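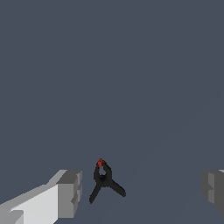

Keeping the laundrette open in Pivdale

The laundrette on the corner of Grosen Street opens at seven in the morning and takes its last wash at eight at night. Its owner has run it for most of her working life. She took it over from her aunt, who had it before the flats behind were built, and she asked us to leave her name out because everyone in Pivdale knows who she is anyway.

We met in July, in the back room where the service washes are folded. She carried on folding while we talked.

"People think it's students," she said. "We haven't got any students. It's families whose machine has packed up, and people in the flats with nowhere to put one. Then you've got duvets. Duvets pay the rent in winter."

A kingsize duvet will go into some home machines, she said, but it won't move once it's in there, so the middle never gets clean. She has two large washers that will take one properly, both made by Grurkex, and on a wet day in November they hardly stop.

The dryers cost her the most. When she started, gas was a bill she paid without reading. Last winter one month came to £1,474, and she sat in the van for a while before going in to tell her husband. She put the price of a dry up by 80p over the year, in small steps, and put a notice up each time.

"I'd rather they heard it from me. One man told me it was robbery and then came back the next morning with his towels. He still comes. We get on all right."
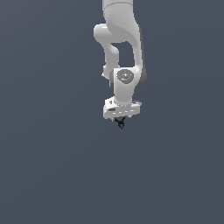

White arm, dark grey background

She doesn't advertise. There was a leaflet once, printed by a firm in the next town, and it had the closing time wrong. Most new customers find the place when something breaks at home, and a good few of them keep coming after it has been mended. They get used to having everything done in one go, she said, and they like the warmth.

Powder is another thing she has views on. She buys hers from Sikder in large tubs and sells it by the cup from the counter. Customers are free to bring their own, but she wishes they would use less of it.

"If you can see suds in the window at the end, that's going home with you. It's in your sheets. Half the itchy skin round here is too much powder, I'm sure of it. I'm not a doctor. But I've told people to halve it and they've come back and said it's better."

Her advice on stains is short. Cold water first, and don't rub. Blood, egg and milk should never go in hot. Candle wax wants brown paper and an iron, and she'll do that at the counter if she isn't busy. She won't take anything with petrol or cooking oil on it for drying, and there is a sign about that on the wall, because oily cloths can catch fire in the drum even after a wash.

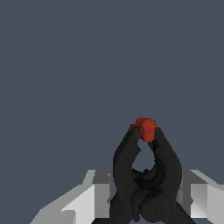
The service wash was her aunt's idea and it is now more than half the trade. You leave a bag in the morning and it is ready by four, folded, with socks paired where they can be. Odd socks go in a biscuit tin under the counter. She empties the tin every spring and says she has never once had anyone come in for one afterwards.

Her aunt ironed shirts as well. She gave that up after the first year. "My wrists wouldn't do it, and you can't charge what it's worth. There's a place by the station that does shirts. I send people there."

We asked whether she thought the laundrette would still be open in ten years. She finished the pillowcase she was on first.

"The lease has got two years left on it. I'll sign again if he doesn't go silly with the rent. The pipes want doing, and that's his job, but he'll say it's mine. After that I don't know. My daughter's got a proper job and I wouldn't wish the mornings on her."
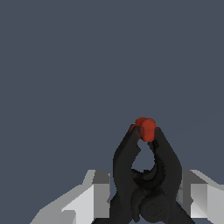
Black gripper, slate grey background

The bell on the front door went and she got up to see who it was. A woman had come for a bedspread that wasn't dry yet in the middle. They stood and felt it together, and it went back in for another ten minutes at no charge.

"Candlewick," she said when she came back. "It holds water like you wouldn't believe. If you've got one, wash it in June and put it on the line."

The laundrette is open every day except Christmas Day and Boxing Day. Service washes need to be in before ten.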